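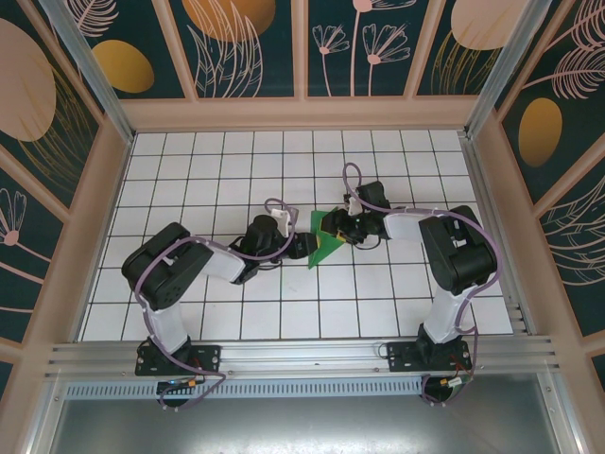
I'm recording teleop demos for a two-arm handover and the policy trained on them hesitates at the transfer. The setup is a pair of small arms on one aluminum rail, driven by two leader arms from my desk. The part is a thin flat triangle, green against white tile, so I doubt the vision side is losing it. The left gripper brings it to the middle, the right gripper takes the other side, and for a moment both have it. After that the left one should open. In my demos it does. In the rollout both arms hold on and twitch until the timeout. I have 123 episodes, 102 of them with a clean transfer. Training loss looks normal. Should I record more, or is something wrong with how I demonstrate the release?

**Adesuwa Olaniyan**

---

Check how long you sit still with both grippers closed. When I hand over by remote control I wait to be sure of the second grip, and the pause goes into the data as a run of nearly identical frames labeled "do nothing." The policy learns to do nothing there. Plot both gripper commands for a few episodes and measure the overlap. Mine was over 5 seconds in the worst ones.

What worked for me:

- Trim the overlap to under a second, or re-record those episodes.
- Release on a fixed cue. I open the left gripper as soon as the right gripper's current rises.
- Put gripper current in the observations if your servos report it. A camera can't see grip force on a thin part.
- Drop the failed transfers from the training set for now.

I'd do this before adding episodes.

**kárason_bench**

---

more data. we went to 257 and it got better

**Padarton**

---

More data may help, but if the new episodes have the same pause you will get the same stall. One addition to the list above: check that the leader and follower logs share a clock. On our Fleswood rig the left arm's actions were stamped late, so the release landed on frames where the part had already moved away. It looked a lot like what you describe.

**brasbridge_lab**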